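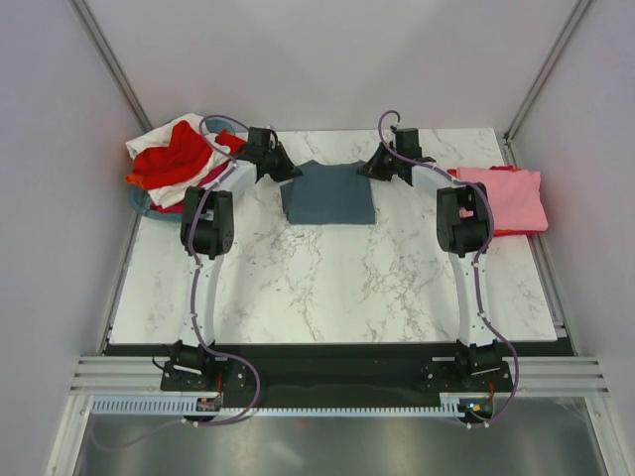
One member of the Skerkard workshop in Radov remarked last winter that a person with two good hands can fold a shirt in less time than it takes to boot the computer. The builders of the Akow bench did not argue. They had timed it too.

Akow is a laundry-folding bench with two robot arms. It stands against the back wall of Skerkard, between the drill press and the sink. The group behind it meets on Saturday mornings and on whatever evenings its members can spare. Most of them have day jobs that have nothing to do with robots. They started with an idea for a single arm that would sort screws, gave that up when the screws kept rolling off the table, and moved on to clothes.

Cloth was a harder choice. A screw has one shape. A T-shirt has a different shape each time you put it down, and a fold that works on a heavy cotton shirt can slide apart on a thin one. The group read what it could find on the subject, concluded that one arm would not be enough, and ordered parts for a second.

The parts list ran to 91 lines by the time the frame was finished. Some of those lines are for a bag of washers. Others took weeks to settle. The servos came from Ofori, a small supplier that sells mostly to schools, and they set most of the other sizes. Once the group knew how much weight the elbows could hold up, it knew how long the forearms could be, and from that it could work out how deep the table needed to be. The first table was too deep. The grippers stopped a hand's width short of the back edge, and anything that drifted there had to be pulled forward by a person.

The current table is shallower, with a white top in a marble pattern. It was picked for its price and because sleeves slide on it without catching. The gray veins caused some trouble later. The software took one of the darker ones for a crease and spent a whole evening trying to smooth it out. The group considered painting the top and decided to collect more recordings instead.

Both arms bolt down along the front edge, one near each corner. An early layout had them on opposite sides, facing each other, and it worked badly. Each arm blocked the other, and no one could load the table without reaching past a moving joint. With both bases in front, the arms reach away from the person at the bench, and their elbows stay out to the sides. The middle of the table is left for the shirt.

Aluminum extrusion carries the front of the bench. The group likes it for the usual reasons. It can be cut on the shop's own saw, and when a hole turns out to be in the wrong place, you loosen a nut and slide the part along. The walls are pale lavender-gray, a color that came from a can left over after a member's kitchen was repainted. They keep the background plain. Before they went up, the software was distracted by people walking to the sink.

Wiring took longer than any other job. A cable on a moving arm has to be long enough for the farthest reach and short enough not to snag when the arm pulls back. The first set was black and lay flat against the links. It looked tidy and pulled out of its sockets twice in a week. The present cables are purple, held along the arms with small white clips, with a generous loop of slack at the gripper. Purple is easy to see against a white arm, so a cable heading toward a pinch point gets noticed early.

There is still a rule about it. Before power goes on, someone moves each arm by hand through its full range and watches the cable the whole way. It takes a few minutes and it has found a loose clip more than once.

The rest of the method is plain practice. A member guides the arms through a fold while the computer records the joint positions and the view of the table. Do that enough times and the software can be trained to attempt the fold by itself. The group recorded 200 folds before its first training run. Not all of them were good. The early ones were made by people still learning the controls, and they include long pauses, dropped corners and a few attempts that end with the shirt in a ball. After some debate the worst were taken out, and the merely clumsy ones were left in.

Choosing what to fold was a separate question. New shirts from a packet were too stiff and gave results that did not hold up on anything else. The bench now works from a basket of donated clothes that have been through many washes. Plain dark shirts have become the standard test, as they stand out well against the white top. Pink and red items are kept on hand for days when things are going well enough to try something new.

The order of folds has also changed. At first the group tried to copy the way shirts are folded in stores, sleeves in first and then up from the hem. The arms could do the sleeves, but they lost the hem on the way up, often enough that a whole session could go by without a finished shirt. Now the work is broken into stages, and each stage is practiced alone.
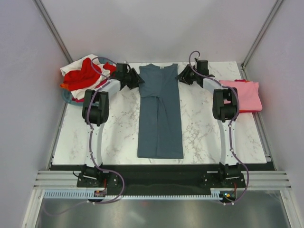

The lengthwise stage comes first. The aim is a long strip with straight sides, and everything after it depends on how straight those sides are. If the strip leans, the next fold leans further, and the finished shirt will not sit in a stack. So the group spends most of its recording time here. A member resets the shirt, steps back, and the arms begin again.

After that comes the crosswise fold, where the strip is brought over on itself to make a rectangle. It needs the grippers to close on several layers of cloth at once. They can manage thin cotton. Thicker shirts are a problem, and the group has been trying different pads on the fingertips. Rubber grips well and then will not let go. Felt lets go and does not grip. A strip cut from an old bicycle tube has done best so far, though it leaves marks on light fabrics.

Safety gets a short paragraph in the shop rules. The power switch is within reach of the person loading the table. No one loads alone. Long hair is tied back, and lanyards come off. The arms are not strong, but a gripper closing on a fingertip hurts, and two members can confirm it.

Money has been less of a concern than time. The costs were spread over many months, and a fair amount came out of the shop's scrap bins. Anyone who wants to build something similar is told to expect the work to stop now and then. A servo will fail on a Saturday morning and the replacement will arrive when everyone is away. The group lost most of December that way.

It also recommends keeping a notebook. The one for Akow hangs on a string at the end of the bench. Entries are brief. One reads only "left wrist, again." Another lists the clip spacing along each arm, with a note asking that it not be changed before the measurements are written down somewhere better. They have not been.

Towels are next on the list. They have no sleeves, and the group expects them to be easier, apart from the weight when a large one is lifted by its corners. A stronger pair of shoulder servos has been priced and not yet ordered. In the meantime the bench runs on Saturday mornings, and visitors to Skerkard may bring a shirt if they do not mind how it comes back.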